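Desktop Teardown and Refit: Project Report, Unit 2 Hardware
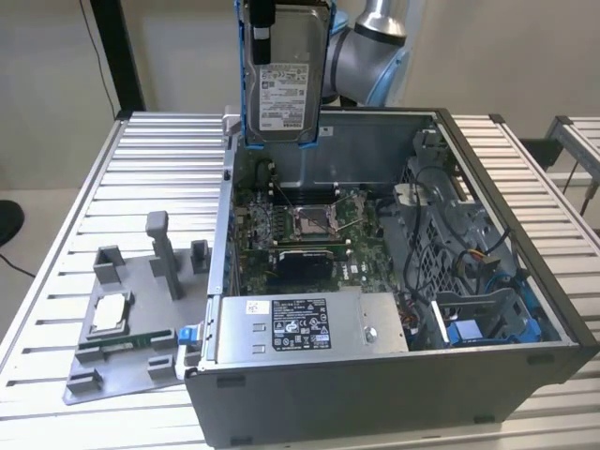 Nusrat Roy

What this was for

Take one retired office desktop, strip it down, write up what's in it, say whether it's worth putting back into use. Machine came from the Erley building clear-out, asset tag 395. It's a Dell tower. No history with it except a sticky note saying "slow". Report due 19th May so apologies for the short sentences.

Setup

Tower on its side on the big slotted aluminum bench, side panel off. Much easier than standing up, you can get at the board from above and the screws don't drop into the bottom of the case. Power cord out first, then hold the power button in for a few seconds. Wrist strap on the whole time. Screws went in the Tosden tray, one pocket for each part.

Hard drive

3.5-inch, mounted in a blue plastic caddy. The caddy wraps the sides and the bottom corners, and there are tabs on it to squeeze when you want it out of the cage. No tools for this part. I like the caddy. On my own PC at home the drive is held by four screws and one of them is stripped, so this felt like luxury.

Write down what is on the label before you do anything else. I didn't and had to go back for the serial number later. The label is small print and barcodes, a phone photo zoomed in works better than squinting.

Cage is over on the right of the case, gray plastic and metal with a perforated grille. Cables thread through it. This was the slow bit. Going back in, the data cable wants to get pinched under the caddy, so pull it out to the side first, then slide the drive down until it clicks.

Power supply

Silver box, takes up a lot of the width of the case. Spec label is on the face you see with the panel off so the ratings can be read without removing anything. I copied the whole table into my log sheet. Did not open it. Course rule and also common sense, the capacitors can hold a charge.

Motherboard

Green board. CPU already gone, socket empty with the lever up. This is the part to be careful with, the contacts in there are tiny and I kept my fingers and the screwdriver well away. There should be a plastic cover for the socket, I asked for one and it's on order from Kodikara. Until then it should be kept out of the dust.

Memory slots are in a row just past the socket. One black expansion card on the power supply side of the socket. I left the card seated, no reason to pull it.

Drive check

Put the drive on the bench dock and ran the Cerus disk tool, long test. Took over 2 hours. Came back with 9 reallocated sectors, no read errors. So not dead but not a drive I would trust with anybody's coursework. Wiped it after the test and logged that.

What went wrong

Lost one screw, found it in my sleeve. Mixed up the front panel connector and the fan connector in my first drawing, teh corrected one is in the appendix. Also spent ages looking for a second drive that wasn't there, the log from the clear-out was for a different tower.

Should it go back in use?

Probably yes, as a bench machine for the first years. It needs a matching CPU, memory and a new drive. A small SSD in an adapter would do, and the blue caddy can be kept for it if the adapter is full 3.5 size. I would not spend money on the power supply unless it fails the load test, which I haven't done yet.

Total bench time 13 hours including the disk test and the write-up of the log. Too long. Most of it was labels and cables.

Still to do

Load test on the power supply
Socket cover when it arrives
Measure adapter against caddy
Clean the grille, compressed air, outside
Retest in July if the CPU gets approved

Appendix has the log sheet, corrected connector drawing and the full print out from the disk test.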